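Can You Teach a Robot by Holding Its Hand?

Some ads make it sound as if you show a robot a job once and it knows the job forever. Don't believe that too quickly.

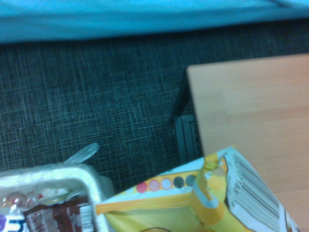

There are two common ways to show a robot arm what to do. In the first, a person takes hold of the arm and moves it along, a bit like a tennis coach guiding your racquet. The robot's computer saves how each joint bent. In the second, the person stands back and steers with a remote control. Many robots have a small camera near the gripper, which is the part that grabs, so the computer also saves what the camera saw.

One try is called a demonstration. One is almost never enough. Shanti Katiyar teaches an arm called Rivent to pick up snack wrappers, and she gave it 200 demonstrations before she let it try alone.

Did it learn? Sort of. In its first test it got 142 wrappers into the bin out of 200. That sounds good until you think about your own kitchen. Would you be happy if someone dropped that much rubbish on the floor?

Wrappers are hard. A bag crumples in a new way every time. Shiny plastic reflects light, and an orange bag can look a lot like a light-coloured table. You know a bag is a bag even when it's scrunched up. The robot only has the tries it was shown, and if they were all done on a tidy table, a messy one may fool it.

Copying has another problem: the robot copies mistakes too. If the person steering gets tired and bumps the table, the bump is saved with everything else.

So when you see a video of a robot tidying up, ask some nosy questions. How many times was it shown? How many times did it fail? Is a person steering it right now, just out of sight?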